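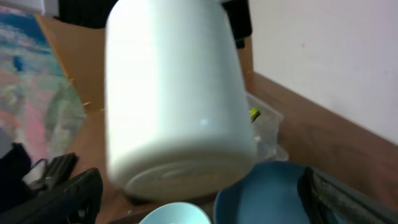

Section 14: Laying a single tray
Text by Kirsty Lindsay, Drummond guest kitchen, Gristville. Revised March.

This section covers one tray for one person, laid on the long wooden table. It replaces the Mirnel leaflet that came with the tableware, which promises "a perfect setting every time" and then leaves out where the chopsticks go. Keep the leaflet if you like. I have yet to find a use for it.

Before you start

You need the dark brown tray with rounded corners, one bowl, one small dish, one pair of chopsticks and the clear container for packets and other small things. The white canister stays on the table while you work and does not travel on the tray.

Note: The Dekon order sheet lists the tray as item 446 and calls it non-slip. Try it with a full bowl before you believe that. Mine slid.

Setting the tray

1. Wipe the table and let it dry. The leaflet says a damp table "helps the tray grip." I tried it both ways and could feel no difference, except that the damp way left a ring on the wood.

2. Put the brown tray in the middle of the table with a long side facing you. Leave room on the left for the black tray or mat, and room behind that for the clear container.

3. Stand the packet upright in the clear container. If it won't stay up, fold a napkin on each side of it. Dividers are sold for this – I don't see what they would do that a napkin doesn't.

4. If a filled dish is going out, set it down on the left half of the tray, a little below center. Fill it first. Spooning over the tray leaves grains along the rim, and they are a nuisance to get out of the corners.

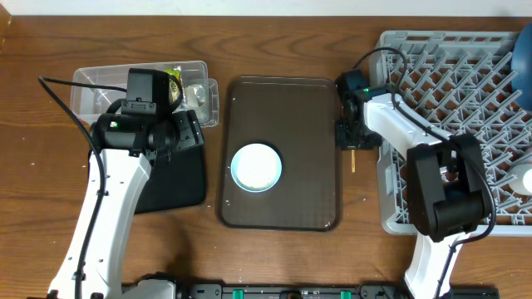

Fig. 14a. Filled dish on the left half of the tray, clear container at upper left.

5. For a bowl setting, put the bowl on the upper half of the tray instead. Check that it sits flat before letting go.

Caution: Do not carry a bowl filled to the rim. The leaflet gives a capacity of 800 ml, and perhaps it does hold that on a level counter with the windows shut. Stop well short of it.

6. Lay the chopsticks on the right half, slanting from beside the bowl toward the lower left of the tray. Some people want them straight along the bottom edge. That looks tidier in a catalog, but they roll when the tray is lifted. Keep the tips inside the rim either way.

7. Put the small dish near the lower right of the tray, to the right of the chopsticks. It is for sauce or a condiment and holds very little, so refill it at the table.

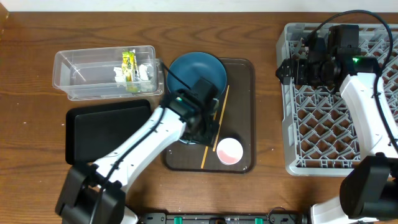
Fig. 14b. Bowl setting with chopsticks and small dish on the brown tray.

Note: The bowls come in more than one blue, and the leaflet claims each shade is meant for a different course. I can't find any reason to follow this. Use whichever is clean.

Lifting and carrying

8. Lift with both hands at the short ends. The total load is supposed to stay under the figure stamped in the leaflet, which changes between page two and page five, so I go by feel. If you have to brace the tray against your stomach, take something off.

9. Set it down one long side first, then lower the other – slowly if there is liquid.

Clearing

10. Take the chopsticks off first, then the small dish, then the bowl. Throw out used napkins and check the clear container for anything that has slipped to the bottom.

11. Wash the tray by hand. "Dishwasher safe" appears on the order sheet but nowhere in the care instructions, and until those two agree I would keep it in the sink.

Dry goods left in the dish go in the trash, whatever the leaflet says about returning them to the canister. For storage and stacking, see Section 15.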